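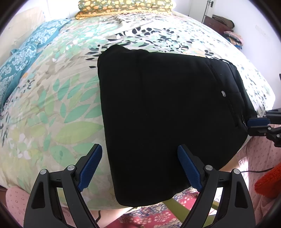

Ticket 53 – Stutcombe share house, laundry and linen
Status: open
Logged by: Karlijn De Smet

Fault: dark garments don't stay square once folded. Top layer creeps, one corner lifts, bundle won't stack in the cupboard.

9:20 am. Refolded on the bed, zipper to the outside edge. Bundle too thick, top still rumpled.
9:40 am. Same fold on the kitchen table. Flatter. Comforter is probably too soft to fold on.
10:05 am. Pressed under a stack of books for 20 minutes. Corner stayed down, came up again on moving.

Workaround: fold on a hard surface, thirds instead of halves, colour-sort afterwards.

Next: try the Stikel folding board from the Fletville store – on order, due in November. Leave the floral bedding as is.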